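Home & Table
2 min read
May 4, 2021 | By the Senodmont Newsletter Desk

Well, friends, it's nearly time for the long lunch again, and I can hardly believe how quickly the list fills up! We have 45 places this year, and last time they went faster than the rolls did. If you're bringing a dish, please put your name on the lid (we still have a lovely casserole from September looking for its owner).

A long table makes everybody stay. 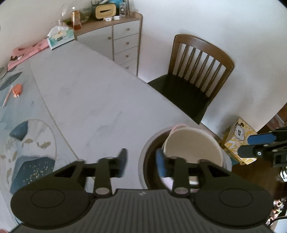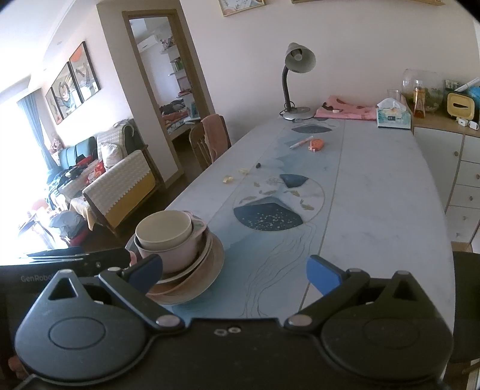

Do let us know by reply if you'd like a seat near the door, and whether you can bring a folding chair or 2. Dessert is still wide open, so pie bakers, please write soon.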